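Pesquisar no suporte
Digite uma palavra-chave, número do chamado ou produto
Pesquisar

Chamado: bancos da praça somem ao exportar o modelo do Cellum para o Devow
Produto: Cellum (módulo Espaço Público)
Estado: resolvido
Aberto em: 2018-10-07

Olá, pessoal do suporte! Antes de mais nada, estou adorando trabalhar com o módulo de espaço público, e a ferramenta de sombras então, que maravilha (passei uma tarde inteira só a ver a sombra das árvores a andar pela praça). Mas esbarrei numa coisa que não consigo resolver sozinha.

O projeto é a requalificação do Largo Sukprasert, um largo triangular com bastante desnível, entre uma escola e o antigo mercado. Tem arquibancada em pedra, canteiros elevados, uma fonte seca e 465 peças de mobiliário, entre bancos, papeleiras, balizadores e luminárias. No Cellum está tudo no lugar. Quando exporto para o Devow, para fazer os percursos de pedestres, os bancos desaparecem. As luminárias ficam, as papeleiras ficam, os balizadores ficam. Só os bancos é que não chegam.

O que já tentei:
- exportar de novo com a opção "geometria completa" marcada
- apagar o cache e reiniciar o programa
- exportar só a camada MOB_BANCOS, e o arquivo sai vazio
- trocar o material dos bancos de pedra para madeira (sem esperança nenhuma, mas tentei)

O registro de exportação termina assim:

AVISO: 400 elementos ignorados (fora do volume de terreno)
Exportação concluída

Ou seja, o programa acha que correu tudo bem!

Resposta do suporte

Que bom receber um chamado com o registro junto, ajuda demais! E que projeto bonito, a arquibancada a acompanhar o desnível é uma ótima solução.

A mensagem "fora do volume de terreno" aparece quando o ponto de inserção de um objeto fica abaixo da superfície do terreno. No Cellum o banco continua visível, porque ali o que conta é a geometria. O exportador do Devow olha para o ponto de inserção e descarta tudo o que estiver enterrado. Pode selecionar um banco qualquer, abrir Propriedades > Ancoragem e dizer que cota aparece?

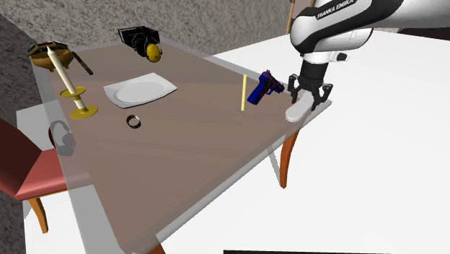 De que biblioteca vieram os bancos?
Da Larunent, na versão de junho, importada diretamente pelo gerenciador de bibliotecas do Cellum.

Resposta da autora do chamado

Fui ver a ancoragem e a cota do ponto está 9 cm abaixo do pavimento! Em todos os bancos que abri era a mesma coisa. Nas luminárias a cota bate certinho com o piso. Faz sentido? Os bancos têm aquela base para chumbar no pavimento, e imagino que o ponto tenha ficado lá embaixo, na base.

Resposta do suporte

Faz todo o sentido, é isso mesmo! Nessa versão da biblioteca, o ponto de inserção dos bancos foi colocado na face inferior da fundação. Conseguimos reproduzir aqui com um terreno inclinado simples. Dá para corrigir sem reposicionar nada à mão:

1. Guarde uma cópia do arquivo.
2. Selecione a camada MOB_BANCOS inteira.
3. Em Propriedades > Ancoragem, mude "Ponto de inserção" de "Base" para "Superfície acabada".
4. Marque "Manter posição visual". Sem isso os bancos sobem todos e ficam a flutuar sobre o piso.
5. Atualize o terreno e exporte outra vez.

Num arquivo do tamanho do seu, o passo 5 demora aproximadamente 5 minutos. A barra de progresso fica parada um bom tempo no início, pode deixar correr.

Resposta da autora do chamado

Funcionou!! Os bancos estão todos no Devow e já corri o primeiro percurso, da porta da escola até a fonte. Que diferença ver as pessoas a contornar os bancos em vez de atravessar um largo vazio. Já deu para perceber que a fileira junto ao mercado estrangula a passagem bem na descida da rampa, e vou girar aqueles bancos para abrir espaço para cadeiras de rodas e carrinhos de bebê. Era exatamente para isso que eu queria a simulação.

Uma coisinha só: esqueci de marcar "Manter posição visual" na primeira tentativa e os bancos subiram mesmo, ficou um largo meio mágico. Desfiz, marquei a caixa e na segunda foi perfeito.

E uma sugestão, se puderem levar à equipe: o aviso no registro podia trazer o nome da camada. Com "MOB_BANCOS" escrito ali eu teria ido direto à ancoragem.

Resposta do suporte

Ficamos muito contentes! A sugestão é excelente e já está na lista de melhorias do exportador, junto com um pedido para o aviso aparecer também na janela final. Comunicamos ainda à Larunent a questão do ponto de inserção. Enquanto a biblioteca não for atualizada, bancos novos inseridos no projeto vão precisar do mesmo ajuste, por isso vale a pena repetir os passos 2 a 4 antes de cada exportação.

Vamos marcar o chamado como resolvido. Se ao girar os bancos junto à rampa aparecer algum aviso novo, é só responder por aqui que o chamado reabre. Bom trabalho no largo!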